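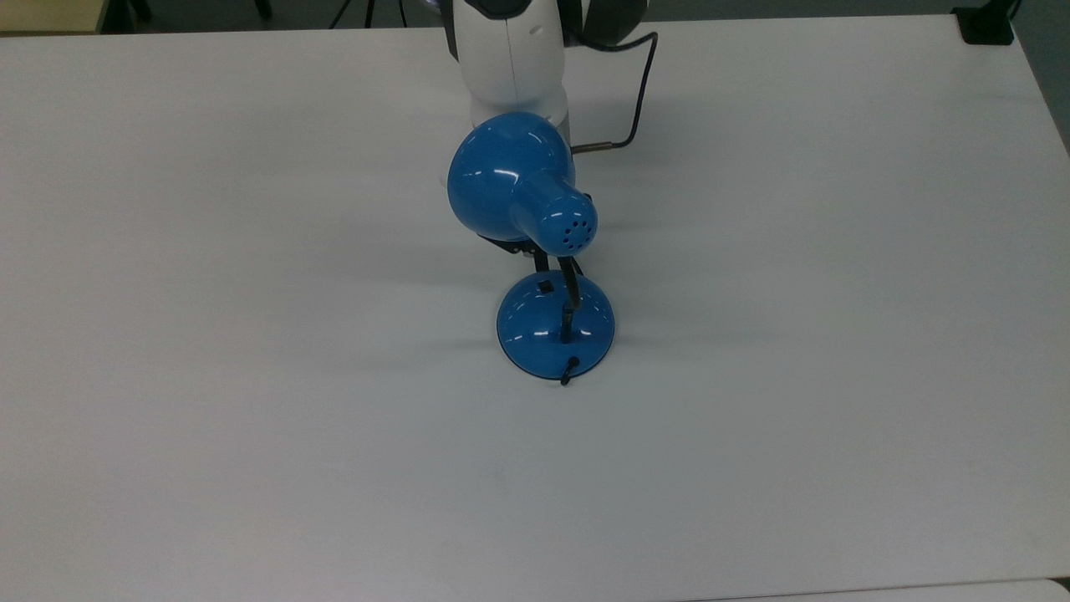 Photo: Inese Stankevičius

September 2023

Cable work on the Khaemba cell. The black lead on the right side of the arm has been bothering me for a while. It loops well out over the table before it comes back in, and on wide wrist moves I have been getting dropouts on the tool signal. Fault log shows 3 of them overnight, all with joint six past 97 degrees.

Parked the arm at the rear of the blue lamp and left it there while I checked slack. The lamp is the Prislow test piece. Gooseneck stem, glossy shade, so a good worst case for both reach and reflections. I did not want to re-teach it, so it stayed where it was on the table.

Meter on the lead, flexed by hand through the full loop. Resistance jumps close to the end fitting and nowhere else. Conductor is going inside the jacket -- no mark on the outside. Same failure as in March, same spot, different cable. Hitever lists the replacement as 3125, and there is one left in the drawer.

Swapped it after lunch. Shortened the loop and moved the first tie higher. Ran the wrist program at low speed, then at 73 percent. No dropouts so far, but the March cable also looked fine for the first week.

Zero check afterwards: joints one through five good, six slightly off. Re-zeroed it and saved under a new name, with the old file kept.

Still open: order two more cables from Grisine, ask whether they stock a right-angle end, and put a torque mark on the wrist screws. Log review again tomorrow before the first run.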